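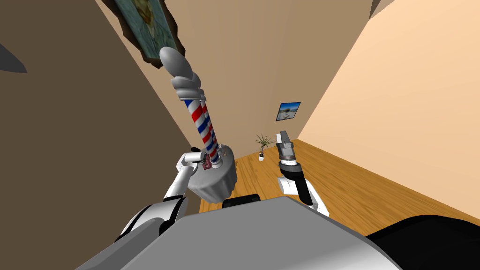
*Simulated household room, head view: left arm holding the barber pole lamp, right gripper open.*

# Stop grading manipulation software on whether the object was picked up

September 30, 2026

Most teams I know that write control software for two-armed robots keep one number on the wall, and it is the grasp rate. I think it is the wrong number to lead with. It was a fair choice when grasping was the hard part. For a lot of household objects in simulation it no longer is, and the number now hides the faults that take up most of our working week.

Take the lamp. It is an awkward thing: a wide fluted base, a striped pole, a flared cap on top. A two-fingered gripper has to hold it by the rim of the base, with most of the length sticking out beyond the hand. Our grasp planner, Drudasance, is content with that. It finds two contact points, checks that the fingers can reach them, and reports a good grasp. By the number on the wall, the job is done.

Everything that matters to the person who wanted the lamp moved comes next. The arm is now, in effect, much longer than it was. Its collision model has to include the lamp, at the angle it is really being held. The other arm has to plan around a shape that was not attached to anything a moment earlier. If there is a picture on the wall, the top of the lamp can reach it well before the hand does.

In May we ran 378 carry tasks in the Grellbridge rooms, which are the simulated flats we use for nightly testing. In 300 of them the object was held at the first checkpoint, and on our old report that would have been the headline. Of those 300, only 100 ended with the object standing upright at the target and no contact along the way. I would like that second figure at the top of the page, and the first one in a table underneath.

The failures were dull. The most common was a stale attachment. The planner stored the pose of the object in the hand at the moment the fingers closed and never looked again. Heavy objects held at one end tend to turn in the grip, and a few degrees at the base is a good deal of movement at the tip of a long object. The planner then drew a clean path for a lamp that was somewhere else.

The perception side had its own version of this. Brito, our tracker, was tuned on objects standing on floors and tables. Once something is tilted and close to the camera, with a hand over part of it, the confidence drops and the tracker falls back to its last good estimate. It does so silently. I would take a tracker that stops and says it has lost the object over one that carries on politely with old data.

There is a case against me, and it is a reasonable one. A whole-task score mixes everything together. If it drops overnight, you can't tell whether the planner, the tracker or the controller broke it. Grasp rate is narrow, and narrow numbers are easy to act on. The people who maintain Arumugam, our motion library, have made this point to me more than once, and they are right that a single end score is poor for finding bugs.

My answer is to log the stages and judge on the end. We now record the object pose in the hand twice a second for the whole carry, and compare it with the pose the planner believes in. The simulator knows the true answer, so the check costs us almost nothing. When the 2 disagree by more than the clearance on the path, the run is marked as failed even if it got lucky and touched nothing. That rule was unpopular for a fortnight. Our score fell, and then people started fixing the attachment code.

It also changed what we ask for in test scenes. We used to pick objects by how hard they were to grasp. I now want long ones, top-heavy ones, and things with most of their bulk outside the hand – and rooms with enough on the walls to hit.

A real robot won't hand us the true pose, so some of this will have to be rebuilt with cameras and force readings when we get there. I don't see that as a reason to wait. The nightly report still opens with grasp rate, and I have put in the change to move it down.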